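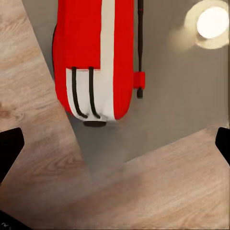

Ostex home arm with the Tadero practice software, four weeks in

Posted Sun 16 April by Stuart Horrocks

Score: 2 out of 5. Might go up. Read on.

Bought this to answer one question. Can it do a chore yet, a proper one, start to finish, while I'm in the other room. Short version, no. Longer version, sort of, on the computer.

You get two things. The arm, which clamps to the worktop, and Tadero, the software where you set a job up on screen and let the simulated arm have a go before the real one is let near your crockery. Tadero is the good half. Wood grain on the boards looks nice, shadows are soft, lamps glow a bit too much for my taste. The gripper view is the one I use most, looking down between the two black fingers. Takes a while to get your bearings from up there. Everything is tops of things.

Set-up took an evening. Manual is thin. Cable too short for my kitchen, had to buy another.

Jobs tried so far:

Picking up a mug. Fine on screen nearly every time. Real arm, good if the handle faces the right way, otherwise it nudges it along the worktop and gives up.

Wiping the table. Does the middle lovely. Leaves the corners. So do my kids, to be fair.

Socks. Don't bother.

Sorting screws into tubs, which is what I really wanted for the workshop. Fothergill charge extra for the small parts pack and I paid it. 28 screws in one go was my best run, then it dropped one and carried on as if it hadn't. No idea it had missed. That's the whole problem in a nutshell, it dosen't check.

Big smooth rounded things are worse than I expected. Anything long and thin stood next to something fat, same again, it can't make its mind up which to go for. Opening the fingers wide helps. Going slower helps more.

Noise is OK. Bit of a whine on the way up. Dog hates it.

Compared with the Ganero I had on loan last July: this one's quieter, better grip, much better software. Ganero was quicker at the table wiping and you could stop it with one button, wich I miss. Here the stop is in a menu. Silly.

Would I buy again? For tinkering, yes. For chores, keep your money and your dishcloth. Update due in a few weeks that's meant to sort the dropped item thing, will edit this if it does.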